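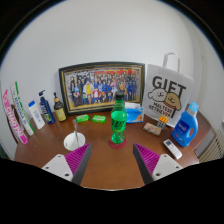
Ysaline Pons
@ysalinepons
Apr 26, 2019

My aunt has been told her kitchen clock is worth $1,860. She was told this by an app. I have some questions for the app.

The app is called Lurkeo. You take a couple of shots of your old stuff, it thinks for a bit, and then it gives you a number. The number is always good news. I have now fed it 26 things from three different households and it has yet to tell anybody they own junk.

I sold secondhand goods for 11 years, first from a stall and then from a shop with a leaky roof. Most of what people own is worth less than the gas it takes to bring it in. That isn't an insult. It's just what happens when everyone's parents bought the same dinner set.

So, the clock. It's a Doolan. If your family had a kitchen wall between the fifties and the seventies you have probably seen a Doolan. They made a mountain of them. I used to price them at $12 and take eight.

Lurkeo says "comparable items" have sold for up to $1,860. I went looking for the comparable item. It was a Doolan, all right. It was a Doolan grandfather clock, taller than me, with a moon dial. My aunt's has a rooster on it.

"Up to" is doing an awful lot of work on these sites. I could earn up to a million dollars this afternoon.

The other trick is asking price. Anyone can ask for anything. There is a Bravetti coffee pot listed right now at $400 and it has been listed at $400 since I closed the shop. I check on it the way other people check on an ex.

If you want to know what a thing is worth, look at what was paid, not what was asked. Most auction sites let you filter for sold items. It's a small box and it's usually off when you get there. Turn it on and watch the prices fall over.

Then knock off the fees. Then knock off shipping, and price the shipping properly, with a real box and real padding, before you list. I once sold a soup tureen for $30 and paid $34 to mail it to Oregon. The buyer left four stars.

Somebody in my replies says Lurkeo is free so what's the harm. OK. Get an estimate and look at the button right under it. It says "Insure this item." Tap that and you land on a company called Nornis, who will happily cover your rooster clock at the full made-up price for a monthly fee.

I read the Nornis terms last night. All of them, with tea. If you make a claim they pay "market value as determined at time of loss." So you pay in on the big number and they pay out on the small one. It's in section 12 if you want to spoil your own evening.

I'm not saying anyone is breaking the law. I don't know if they are. I'm saying that when the people guessing the price send you straight to the people who charge by the price, I'd like to hear how the money moves. I wrote to Lurkeo in February and asked. I got a survey about how satisfied I was with my reply.

To be fair to it (I'm trying), the app is decent at telling you what a thing IS. It got the maker right on most of mine. It read a backstamp on a saucer I couldn't make out with a magnifier. If it stopped right there I'd tell everyone to use it.

It's the condition part where it falls down. Same jug, two tries: one with the chip turned to the wall, one with the chip facing front. Same price both times, down to the dollar. A chip like that cuts a jug in half, at least. Any dealer runs a thumb around the rim before they even say hello.

A few people asking how to get an honest valuation. Dull answer: ask two dealers who aren't buying. Pay for it if you have to. The ones who value for free and then offer to take it off your hands are valuing it for themselves. I would know, I was one.

Auction houses will often look at things for nothing too, on a set morning, no obligation. Expect a long wait and a short chat. Bring the thing itself if you can carry it. If they say "decorative" they mean no.

And please don't clean anything first. I can't tell you how many brass pieces I saw scrubbed to death by someone being helpful. Dust it and stop.

Also, "it's been in the family for generations" adds nothing unless your family is in the history books or you've kept the receipt. Kept the receipt? Great, put it in an envelope and label it. Paper is the one thing people throw out and the one thing I always wanted.

What bugs me most is who this lands on. My aunt had started making plans for that money. Small ones, a new water heater, but plans. I had to be the one to say twelve bucks over Sunday-best cake, and now I'm the mean niece and the app is still her pal.

She asked it about her thimbles right after. It says $700. There are a lot of thimbles, but come on.

Update since people want one: no, she hasn't signed up for the insurance. She has, however, moved the clock off the wall and into a closet "for safety," so now she asks me what time it is.

Second update: a reader sent me her own Lurkeo estimate for a plastic cake stand from a supermarket. $85. She still has the sticker on the bottom. If anyone has managed to get a zero out of this thing, please send it to me. I'll keep collecting them until the replies dry up or the rooster sells.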